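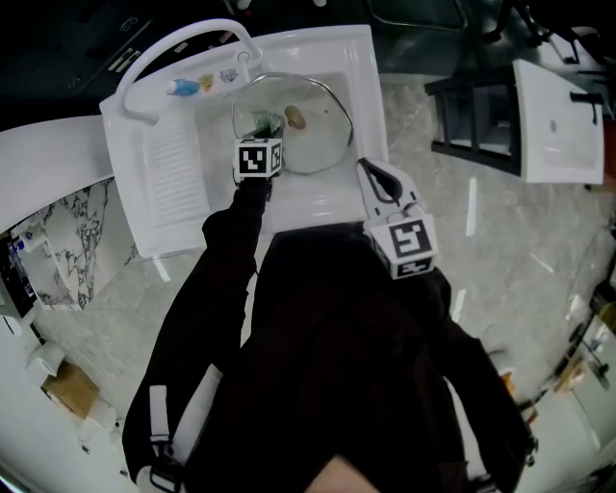
Gilmartin Listening Club: Members' Board

Apps & Streaming > Is Hidach worth keeping for the playlists?

tapedeck_annie
So I've had Hidach on my phone since January and I go back and forth on it pretty much daily. The mood stations are fun! I put on "slow Sunday kitchen" while I do the dishes and it gave me a whole run of old soul singles I'd never heard, one of them from 1963, and I stood there with soapy hands trying to get the title off the screen. But finding that station again the next day? Forget it. There's no history I can see, and the search only seems to know song names. Anybody else using it, or should I just go back to Mareck like a normal person?

lowfi_pete
Went back to Mareck myself. Hidach is pretty but I can't stand the home screen, it's all giant tiles and you scroll forever. Mareck looks like a spreadsheet and I love it for that.

brasshorn
There IS a history, it's just buried. Hold down on the little record icon at the bottom and it slides up. Took me ages to find.

tapedeck_annie
Oh my gosh, brasshorn, thank you. Found it. It only goes back 5 stations though?? Is that a setting?

brasshorn
Not that I know of. I heart anything I like right away so it lands in the saved tab.

mellotrona
I'm going to stick up for Hidach here. Yes the menus are a mess, but the people putting the playlists together have taste. I've tried the auto mixes on Mareck and by the third song it's feeding me the same stuff I played last week. On Hidach I get surprised, and I'm paying for surprise.

lowfi_pete
Surprised is one word for it. I asked for quiet piano and got a live drum solo. Mareck repeats itself, sure, but you can turn that down (Settings, Mixes, then drag the slider toward "new"). Most people never touch it.

mellotrona
I did touch it, Pete. I dragged it all the way over and it played me a podcast.

lowfi_pete
OK that's pretty bad.

quietside_b
Has anyone here tried Gurus? It's smaller, only 150 playlists or so they claim on the front page, but each one has a short note from whoever made it and I really like reading those. No offline mode yet, so it's useless on my train, which goes through a tunnel right when things are getting good.

brasshorn
Tried it for a week. Notes are great, sound was thin on my speakers. Might be my speakers.

tapedeck_annie
Ooh, I want the notes! I was always the kid reading the back of the record sleeve. Does it do the lock screen controls properly? Hidach makes me unlock the phone to skip a song and I'm usually in the middle of something messy when a bad one comes on.

quietside_b
Yep, skip and pause both work from the lock screen. No heart button there, though.

lowfi_pete
Mareck has the heart button there. Just saying.

mellotrona
We know, Pete.

tapedeck_annie
Ha. OK, I'm going to run all 3 for a month and see which one I open without thinking about it. Quietside, can you tell me which Gurus list you'd start with? I like anything with organ in it.

quietside_b
"Back Pew, Late Show." Skip the first track.

brasshorn
Do not skip the first track, the first track is the best one on there!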